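Warum wird Wäsche beim Waschen sauber?

Hast du schon mal Spaghetti mit Tomatensoße gegessen und ein weißes T-Shirt angehabt? Ich schon, und zwar öfter, als mir lieb ist. Kalt abspülen hilft dann ein bisschen, aber ein orangefarbener Rand bleibt fast immer. Als Kind habe ich gedacht, in der Waschmaschine sitzen lauter kleine Bürsten. Ich war ziemlich enttäuscht, als ich zum ersten Mal richtig hineingeschaut habe!

Fangen wir mal beim Wasser an. Wasser besteht aus winzig kleinen Teilchen, und die halten sich gern aneinander fest. Deshalb bleibt ein Tropfen auf einem Blatt rund liegen. Mit Zucker oder Salz versteht sich Wasser prima, die lösen sich darin einfach auf. Mit Fett klappt das leider gar nicht. Gieß mal einen Löffel Öl in ein Glas Wasser und rühr kräftig um. Kurz sieht alles gemischt aus, und dann schwimmt das Öl wieder oben, als wäre nichts gewesen. In der Tomatensoße steckt meistens auch Öl, und genau das macht den Fleck so hartnäckig.

Jetzt kommt das Waschmittel dran. Darin sind Stoffe mit einem schwierigen Namen: Tenside. Ich stelle sie mir immer wie Kaulquappen vor, mit einem dicken Kopf und einem dünnen Schwanz. Der Kopf mag Wasser, der Schwanz mag Fett. Wenn viele Tenside auf einen Fettfleck treffen, stecken sie alle ihre Schwänze hinein und die Köpfe schauen nach außen ins Wasser. So wird das Fett Stück für Stück vom Stoff abgelöst und schwimmt als winziges Kügelchen davon. Die Kügelchen kleben auch nicht wieder zusammen, weil außen herum ja lauter Köpfe sitzen.

In vielen Waschmitteln sind außerdem Enzyme. Die arbeiten wie kleine Scheren und schneiden große Schmutzteilchen in kleinere. Für Eiweiß gibt es eine Sorte, zum Beispiel bei Ei oder Blut, für Stärke eine andere, die hilft bei Nudelresten. Enzyme mögen es übrigens nicht kochend heiß, da gehen sie kaputt. Manche schaffen schon bei 20 Grad eine Menge.

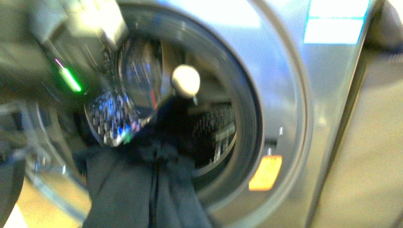
Wozu hat die Trommel so viele kleine Löcher?
Durch die Löcher kommt das Wasser zur Wäsche hinein und später wieder heraus. Die Trommel steckt nämlich in einem größeren Behälter, den man von außen nicht sieht, und nur der ist dicht. Beim Schleudern wird das Wasser durch die Löcher nach draußen gedrückt, und die Socken bleiben drin.

Das Schleudern kannst du übrigens mit einer Salatschleuder nachmachen. Nimm einen nassen Waschlappen, leg ihn hinein, Deckel drauf und kurbeln! Danach ist unten eine Pfütze und der Waschlappen nur noch feucht. Meine Salatschleuder hat das schon roughly - nein, ungefähr 33 Mal mitgemacht und schleudert immer noch Salat.

Beim Waschen selbst dreht sich die Trommel viel langsamer. Die Wäsche wird ein Stück mit nach oben genommen und plumpst dann wieder herunter, immer und immer wieder. Dabei reibt der Stoff aneinander, und das Waschwasser wird durch die Fasern gequetscht. Früher haben die Leute das mit den Händen gemacht, auf einem Waschbrett oder mit Steinen am Fluss. Ein Waschtag dauerte wirklich den ganzen Tag, und danach taten einem die Arme weh.

Wenn du selbst forschen willst, brauchst du zwei Schraubgläser, ein altes Stofftuch, etwas Öl und flüssiges Waschmittel. Schneide zwei Streifen vom Tuch ab und tropfe auf jeden gleich viel Öl. In beide Gläser kommen 200 Milliliter lauwarmes Wasser, aber nur in eins ein paar Tropfen Waschmittel. Streifen hinein, Deckel fest zu und 12 Minuten stehen lassen, zwischendurch immer mal schütteln. Dann spülst du beide Streifen aus, lässt sie trocknen und hältst sie gegen das Licht. Wo noch Öl sitzt, scheint das Licht stärker durch. Waschmittel darf nicht in die Augen oder in den Mund, also frag vorher einen Erwachsenen und wasch dir hinterher die Hände.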